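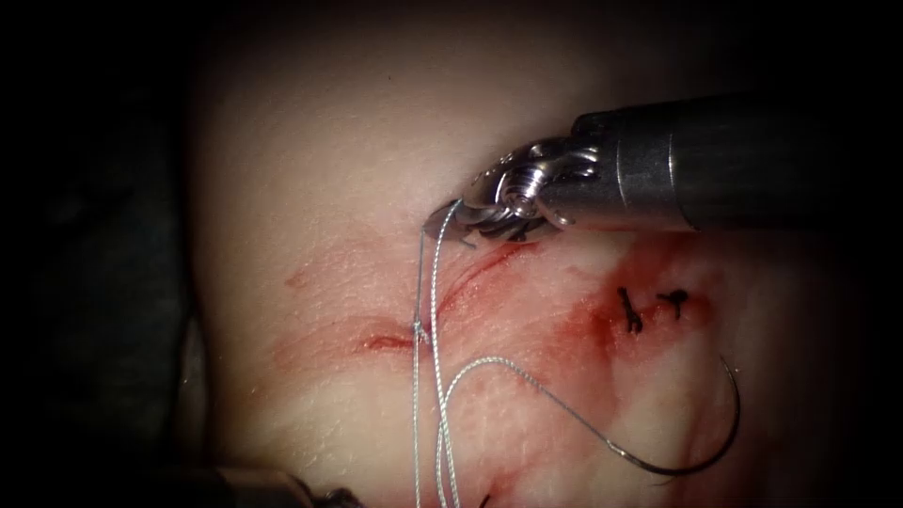
Suturing practice on a tissue pad, with a braided thread and a curved needle.

About the Tirnell School of Suturing

The Tirnell School of Suturing teaches the closing of wounds. It occupies the upper floor of Dolan House in Trillthorpe and offers courses to surgical trainees, theatre practitioners and veterinary surgeons. Instruction is given in small groups, and each person enrolled has a bench, a tissue pad and a supply of needles and thread for the length of the course.

The School was founded to provide time for repetition. Trainees came to us able to describe an interrupted stitch and had placed very few. Our teaching therefore begins with the needle: where it is held, the angle at which it enters, and how far from the wound edge it should pass. Knots are taken up once the needle is under control. Tension is taught alongside them, as a knot drawn too tightly will pucker the edges and one left slack will allow them to part.

The Foundation Course runs for 18 sessions. Candidates work first on straight incisions and later on oblique and irregular ones. They are expected to submit 60 finished closures in a bound record, which is marked by two tutors for spacing, evenness of bite and security of the knot. A closure that fails on any of these counts may be repeated once.

The Masotar Course is open to those who have completed the Foundation Course or hold an equivalent award. It is concerned with fine work by instrument, including the handling of long threads, the placing of stitches in thin or easily torn tissue, and the management of a wound which has bled into its surroundings.

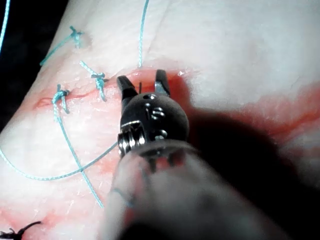
Marian tells us that she had tied knots for years before she came to Trillthorpe and had never been asked to look at the gaps between them. She now measures her spacing on every closure, and adds that she would have liked longer on the oblique incisions. The Foundation timetable has been revised with comments of this kind in mind.

The practice room is open to enrolled candidates outside teaching hours, and until eight in the evening on Wednesday. Thread and needles are issued at the desk. Used needles must be returned to the containers provided, and benches are to be cleared and wiped down before leaving.

The School's library holds 1000 volumes and papers on wound closure and may be consulted by former candidates on request. Applications for the Foundation Course open in September. Enquiries should be addressed to the Admissions Office, Tirnell School of Suturing, Dolan House, Trillthorpe.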